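3.2 Bedding change intervals and reported practice

The Dultcombe survey collected 1,912 diary entries from 515 households over two heating seasons. Each entry recorded the date on which the bottom sheet was removed, the date on which a clean sheet was put on, and the place where the washed sheet was dried. Entries with only one of the two dates were kept for the drying analysis but left out of the interval analysis.

The interval between changes was longer in the colder months. Households that dried sheets outdoors in summer tended to move drying into a bedroom or hallway from November onward, and the move came with a longer interval in most dwelling types. The exception was flats with a shared drying room, where the interval hardly varied with season. Derkach and Marchuk found the same pattern in their earlier work at Skidano, although their sample was made up mostly of detached houses and did not separate single from double beds.

Bed size had a clear effect. Large beds were changed less often than single beds in the same dwelling, and respondents most often named drying space as the reason. A double sheet hung over a door or folded across a rack dries slowly at the fold, and several respondents reported washing it again after a musty smell developed. We treated a repeat wash as part of the original change. Treating it as a separate event shortens the mean interval for large beds but does not alter the ranking of dwelling types.

Upholstered headboards were recorded as a separate item, following the Hinel checklist. These are seldom cleaned on the same cycle as the sheet. Vertical channels and seams hold lint and skin flakes, and a vacuum nozzle reaches them poorly unless the bed is first pulled away from the wall. Of the households with a padded headboard, around 10 per cent reported cleaning it at every sheet change. The remainder gave answers ranging from monthly to never, and the wording of the question did not allow these to be graded further.

Clothing left on the bed was noted where present (Figure 2). Its effect on soiling could not be estimated from diary entries – the Motaung protocol, which samples the sheet surface directly, would be better suited to this – and the item is reported here for completeness only.

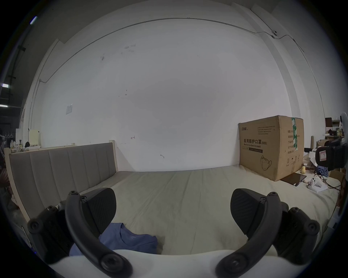 Page last modified: 2026-10-16

Figure 2. Large bed with a pale beige sheet and a grey channel-stitched headboard in a light wooden frame. A crumpled blue cloth, likely a T-shirt, lies on the sheet.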